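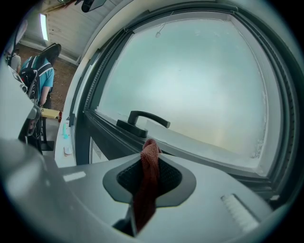
Figure 1. Wide-angle view from the hand-held gripper at the window station, with the handle at the lower part of the frame.

Window Handles and Other Household Tasks: Collecting Demonstrations with a Hand-Held Gripper

Group members: Pui-shan Tam, Roos Kramer, Cheng-en Chien, Ming-te Ho

1. What we set out to do

Our part of the Jinix project was to record examples of people doing small jobs by hand, so that a policy could be trained on them later. We did not train the policy ourselves. The Tadmont group does that in the fall. We were asked for 400 usable demonstrations in each of five tasks, with at least 40 from every operator.

2. Method

Each operator held the gripper in the right hand and did the task at a normal pace. A camera on the gripper recorded the whole time. We started a new clip for every attempt and marked it good, bad or unsure right away. Unsure clips were watched again by a second person.

For the window task the operator begins a step back from the sill, reaches for the handle, turns it and lets go. The handle has to be in view before contact. Roos wrote the instruction sheet and changed it twice, first to fix the starting distance and then to ask for different approach angles. Clips made under the first version are kept in a separate folder.

3. Results

We recorded 2983 clips in July and reached the target in four tasks. The window task stopped at 200 good clips. Most of the rejected ones failed for the same reason: the fingers slid along the lever before it turned. Cheng-en tried a softer pad on the fingertips and got fewer slips, but we had only one afternoon left by then.

Light was the other problem. Morning clips were often too bright near the glass, and we moved the window sessions to after 3 p.m.

4. What we would change

We would label the clips in pairs from the start. Pui-shan and Ming-te disagreed on many of the unsure ones, mainly over whether a half-turned handle should count. The rule we settled on is that it does not. We would also do the window task first, while there is time to change the fingertips.

Thanks to Yung-ching Pan for the storage drives.

Related reports
Drawer Opening with Two Operators
Sorting Cups by Size: Notes on Labeling
Manolakis Lab Summer Projects
Jokville Robotics Club: Gripper Repair Log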